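Gear bench, May, 4:30 pm

Picking up from the morning entry. Declan Gilchrist still thinks the blue gear is fine and the trouble is in my head. Maybe. He also thought the Callar bearings were fine, and those are in the scrap bin.

What I was told: the new bore is "a comfortable slip fit" and anyone can put the gear on its shaft without looking. What I got: 6 tries by hand, 2 of them stuck halfway on. Backed those off with a twist and a fair bit of swearing. The other four went on, but one of those needed more push than I'd call comfortable. I don't see how four out of six gets written up as solved.

Cleaned the bore with a dry rag, then again with alcohol. No change I could feel. Dwynwen Vaughan says the first batch of blue ones from Flusov had a slight lip at the mouth of the hole and that a light scrape takes it off. I ran a fingernail around and maybe felt something. Maybe I felt it once she'd told me it was there. Not writing that down as a finding. 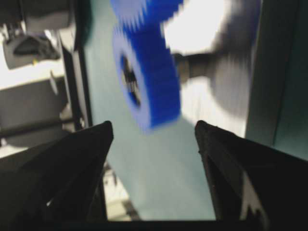
Photo: blue gear

The gear is a thick one with a wide rim, and I have a theory that the thickness is half the problem. A long bore has more room to go crooked before you notice. Nam-gil Sun doesn't buy it and wants to blame the shaft. Fair enough, but then somebody should measure the shaft, and the good calipers are in Emrys's drawer again with a flat battery.

Teeth: I've stopped worrying about them. With the gear seated it turned against its neighbor without catching, all 32 turns I had patience for. That says nothing about how it behaves after a week of use, whatever the Samuel write-up claims. Their test was a short one, and they picked the parts.

To do before anyone orders more:
– new battery for the calipers
– measure shaft at both ends and the middle
– scrape one bore, leave one alone, and have Josée try both without being told which is which
– 5 tries each, same person, same grip

If the scraped one really goes on easier I'll eat my words about Dwynwen's lip. Until then the Ornum order stays on hold – Declan can complain to me directly.

Gear is back in the left tray, tagged.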